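Visit report: Cerkell open afternoon, Drusulstead

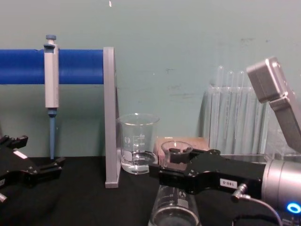 Bench cell at Cerkell. The right arm has a small beaker in its gripper; the pipette hangs from the blue rod at left.

Cerkell ran its open afternoon in February, and I went with one question: can a two-arm cell take over the dull end of bench work, the fetching, pouring and putting back that uses up a technician's morning? My own shop does similar work with paint samples.

The cell is plain. It has 2 arms, a black tabletop, glass beakers, a stand for the pipette and a clear rack with three test tubes. The glassware is ordinary stock – no special handles or coloured collars were added for the machine. Clear glass is hard for depth cameras, and Cerkell's engineers were open about that.

Evander Nisbet, who runs the trials, gave us the log for the current task set. Of 50 beaker transfers, 41 were completed without help. Most of the failures were poor grips on the rim, followed by stops where the arm lost track of the glass and waited for an operator. The full log holds 676 attempts, but the early ones used a different gripper and he advised against adding them together.

Pipetting is further behind. Picking the tool off its rod is one problem and pressing the plunger evenly is another, and no volume figures were offered. I asked twice.

Speed was the other weak point. A person would clear the same bench several times over while the arms did it once. Nisbet's answer was that the cell can run overnight, which is fair if the failure rate comes down and someone has worked out who sweeps up the glass.

Minami and Brarnau had stands in the hall next door, both showing tray handling only. I left at 4 pm with a price sheet for the Cerkell cell and no plan to order one this year.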